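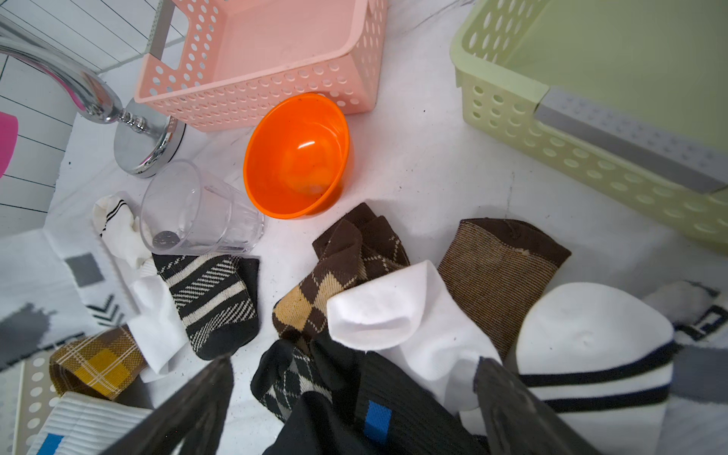
Chapter 17
Sorting, Pairing, Putting Away

Mareike Schwerdtfeger and Henrik Böttcher
Household Work: A Course Book, Lekstead edition
Revised text, 2013-12-06

What you need before starting: Chapter 16 (drying and airing), the fibre table at the back, a pile of real socks. Your own will do. Clean ones please.

17.1 Why a whole chapter on socks

Short answer, because they go wrong more than anything else in the wash. Shirts are big, you see them. Socks are small and come in twos, and half the twos look like the other twos. In the Polness household diaries (full tables in Appendix 3) we had 3,776 entries under "laundry, after drying" and socks came up again and again. Lost, odd, wrong drawer, wrong person. Students who have kept house for years still do it the slow way: pick one up, hunt through the whole heap for its partner, fold, start again. With a small heap, fine. With a week's worth for a family of five, no.

The method in this chapter is sort first, pair second. Two passes. Feels like more work and is less, mostly, though see 17.6 for the cases where it isn't.

17.2 Words used in this chapter

Heap: everything off the line or out of the dryer, unsorted.
Group: socks put together by one feature only. Colour, or pattern, or whose they are. Pick one and stick to it for the whole heap.
Pair: two that match at cuff, heel and toe. Check all of them.
Single: a sock left over when its group is finished. Not "lost" yet. See 17.5.
Holding place: a basket, bowl or box with one group in it and nothing else.

17.3 Setting out

Clear space, good light. A table or worktop at elbow height, not the bed. Heap nearest to you, holding places further off, close enough to drop things in without walking. Three is plenty to begin with. More than that and beginers spend their time deciding where to put things.

Containers need not match, and better if they don't. Different colours are easier to remember than labels. The old Mühlbauer manual wanted everything in identical lidded boxes, which looks tidy in a cupboard and is hopeless when you have a sock in each hand. Open tops. Low sides if possible. Holes in the sides are useful if anything is still slightly damp (it shouldn't be, Chapter 16 again).

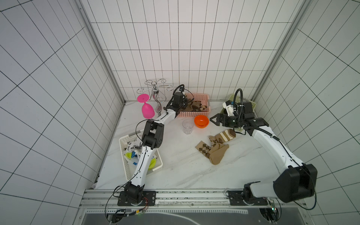
Group by colour family first, pattern later. Patterns slow you down: a stripe makes you stop and look, and an argyle makes you look twice. Colour you can do almost without thinking. So light ones to one place, dark to another, and the awkward middle shades get their own. Decide early where brown ends and beige begins, or better, don't decide, put them together as has been done in the pink basket, and split them at the pairing stage if you must. White socks with lettering on go in with the plain whites for now, the lettering only matters when you pair. Leave the patterned ones in the heap till last if they're holding you up. Fewer left, easier to see.

17.4 The first pass, step by step

Spread the heap one layer deep. Not neatly, just so that nothing is hidden.
Turn any inside-out socks the right way. All of them, now, before sorting. An argyle inside out is a mess of loose threads and will end up in the wrong group.
Shake out balled-up ones and open the cuffs.
Take one colour family and clear it completely. Then the next.
Do not pair. You will see pairs, leave them. Hard habit to break.
Stop when the heap is gone or only patterns are left.

Ankle socks: they creep under longer ones and stick there. Lift, don't slide.

Ribbed black socks are a special nuisance. Two from diffrent packs look the same until they are side by side in daylight. Look at the depth of the rib and at any patch or mark on the cuff.

Try it 1. Time yourself on one heap by the old way, then mix it up again and use the first pass above, followed by pairing. Write both times in your Flaltell workbook. Do it 3 times before you draw any conclusions, the first go is always slow.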